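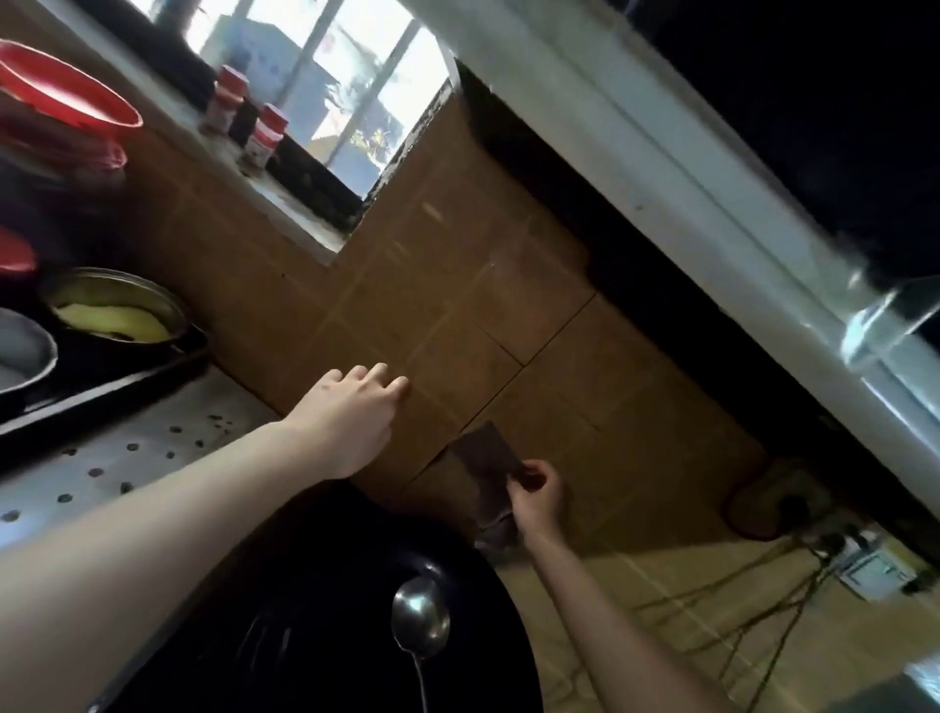
Detstead, December

**Spices on the windowsill – yes or no?**

**mekdes_mamo**
Right, settle something for me. I've cooked in the same little kitchen for years, brown tiles, barred window, and my everyday jars have always lived on the sill. I love it! Everything's in reach and I never lose the cumin. But my sister came to stay and told me I'm ruining the lot with daylight. Is she right? I made a berbere last month, 400 g of it, and I'd hate to waste it.

**Plellel**
Your sister's right, sorry. Light and warmth flatten ground spice, and the red ones suffer most. My paprika went the colour of brick dust over one summer.

**asfaw33**
Disagree, up to a point. If you get through a jar in a month it hasn't got time to fade. I keep 2 small jars out and the rest in a tin in the hall cupboard, topped up when they run low. Whole seeds are tougher still – I've had coriander by the cooker since spring and it smells gorgeous when you crush it.

**Plellel**
> it hasn't got time to fade

South-facing in July? It has. Try a fresh pinch next to an old one before you say that.

**mekdes_mamo**
North-facing, and it's hardly July! But I like the tin idea. Does berbere freeze?

**asfaw33**
Beautifully. Flat bags, air squeezed out, and let them come up to room temperature before you open them or you'll get clumps. Toast it gently in the butter with your onions and it wakes right up. What are you making with it?

**mekdes_mamo**
Lentils mostly, and a big doro wat for the family. I do the onions dry for ages first, no oil at all, until they're almost jam. Heaven.

**Mavaline**
Dry onions for ever, yes!! I'm with Asfaw on the jars, by the way. A spice you can see is a spice you use. Mine were in a drawer for years and I cooked everything with pepper.

**Plellel**
Drawer with labels on the lids. I'm not budging on this one.

**mekdes_mamo**
Bags are in the freezer, small jar's staying on the sill. Will post the doro wat recipe tonight if anyone wants it?

**Mavaline**
Please do. And how many eggs!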